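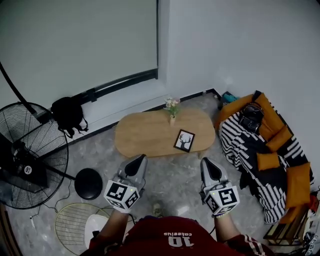 Two grippers, gray marbled floor, oval coffee table.

Friday, 7:40 a.m.

Coffee machine is dead again, so these notes are being written by the lesser version of me.

Still on the injury cost model for Undesine. They want to know whether to keep paying a flat premium for workers' comp or move to a large-deductible policy where they eat the first slice of every claim themselves. Their broker has told them it's an easy decision. I have now spent most of February on the easy decision.

Where things stand:

The loss run came in from Vongate with 2,648 claim lines. I was pleased for most of an hour. Then Mebrat pointed out that a reopened claim gets a fresh line with a fresh number, and the old line stays put with its old reserve still attached. So a guy with a bad shoulder who went back to work, lasted a week and went off again is two guys with bad shoulders. My model had him costing the company double. Mebrat was very kind about it, which made it worse.

Dedupe attempt one: match on employee ID plus body part. Fails for the Savdale warehouse, where the ID field was filled with the shift supervisor's ID for a long stretch. According to the data, one supervisor at Savdale has hurt every part of his body, some of them on the same afternoon. I'd like to meet him.

Dedupe attempt two: match on injury date, site and body part, then eyeball the leftovers. Much better. 40 pairs I couldn't settle. Sent them to Ulises, who used to adjust claims and can tell from a one-line note whether it's the same knee. He sent back the sheet with "same knee" or "other knee" typed in every row except 2, where he wrote "ask them." Asked them. Nothing yet.

Other things found while in there:

- Body part codes changed at some point. "Lower back" and "Back, lower" are both in use. Also "Bakc." Mapped all three together.
- Medical-only claims under 2,000 dollars are missing from the Amano site entirely. Either Amano is the safest loading dock in the country or they've been paying small bills out of petty cash and not reporting them. Flagged. If it's the second, Undesine has a reporting problem that matters more than the deductible, and somebody other than me gets to tell them.
- Lag from injury to first report is ugly at Savdale. Strains that get reported late cost more in this data, but I can't separate "late makes it worse" from "people only bother to report late if it got bad." Left a note in the write-up to that effect. Expect it to be ignored.

Reran the deductible comparison on the cleaned file after lunch. The savings shrank, as savings do. Large deductible still comes out ahead in an ordinary year and comes out badly behind if they get a couple of serious back surgeries close together. The broker's slide shows only the ordinary year. It's a nice slide.

Ulises thinks the real money is in return-to-work. Light duty exists at Undesine on paper, and the paper lives in a binder at head office. In the claim notes I keep reading "no modified work available" from sites that, two lines further down, are hiring temps to do inventory counts sitting in a chair. He wants a paragraph on it. I said a paragraph was outside the scope. He said so was the shoulder guy. Paragraph going in.

To do, Monday me:

Chase Vongate for the paid-to-date column, since the one we have stops a quarter early.
Cap the big claims and rerun, to see how much of the answer hangs on them.
Ask Mebrat to check the dedupe script before I show it to anybody with a title.
Rename the file. It is currently called final_final_noshoulder.

5:15 p.m. Vongate replied. They've sent the same loss run again, sorted differently.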